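November, after supper

I meant to write this yesterday and fell asleep in the chair with the pen in my hand, so now I have two days to put down and only the energy for one. The big news is that I have joined the choir. Me! At 70! Ramil Mangubat has been after me since the summer, and I finally ran out of ways to say no (my knee, my glasses, the parking), so at 5 this afternoon I was standing in the second row of the altos with a folder somebody had lent me, trying to look like a person who can read music.

I used to be able to, a little. Mother had me at the piano every evening until I was twelve, and I still know where middle C lives, but the rest has gone off somewhere along with my French. The woman next to me ran her finger under the notes for me the whole first page, and I could have kissed her. By the third page I had stopped looking at the notes and was just listening to her and coming in a hair late, and I don't think anyone minded.
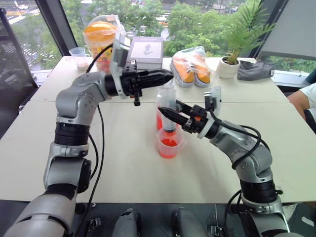

We are doing the Layug carols for December, all of them, plus one long piece in Latin that Eduardo Mercado arranged himself and is very particular about. He conducts with his whole body, elbows and knees and eyebrows. He stopped us over and over on the same two bars because we were breathing in the middle of a word, and when we got it right he put down his pencil and shut his eyes, and I felt as proud as if I'd done it alone. I haven't felt that in a long time. I was tired all the way to the car and then wide awake all the way home, singing the alto line at red lights. It makes no sense at all without the sopranos on top of it.

Ramil says they sold 2,000 tickets over the season last year, which frightened me so badly I made him change the subject. 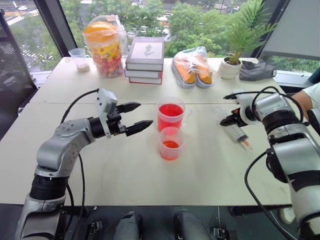
My voice is the thing I'm worried about now. It was scratchy by the end and this evening it's nearly a croak, and of course everyone had a cure for me. Eduardo swears by plain warm water and no talking, Ramil by ginger, and my sister, on the phone, by going to bed, which is her cure for everything including taxes. I've settled on drinking more than I usually do, and I'd like to keep a pair of filled containers out on the table, one in front of the other like those two between the silver arms, one for the morning and one for the afternoon, so I can't fool myself about how much has gone down. I'm terrible about it otherwise. I'll have coffee at breakfast and then nothing till supper, and wonder why I sound like a gate.

I need a black skirt, a long one. The old one from Janudel won't button and I won't tell this diary by how much. Must also call Haro back about the gutters before the leaves get any worse.

Next practice I'll bring my own pencil.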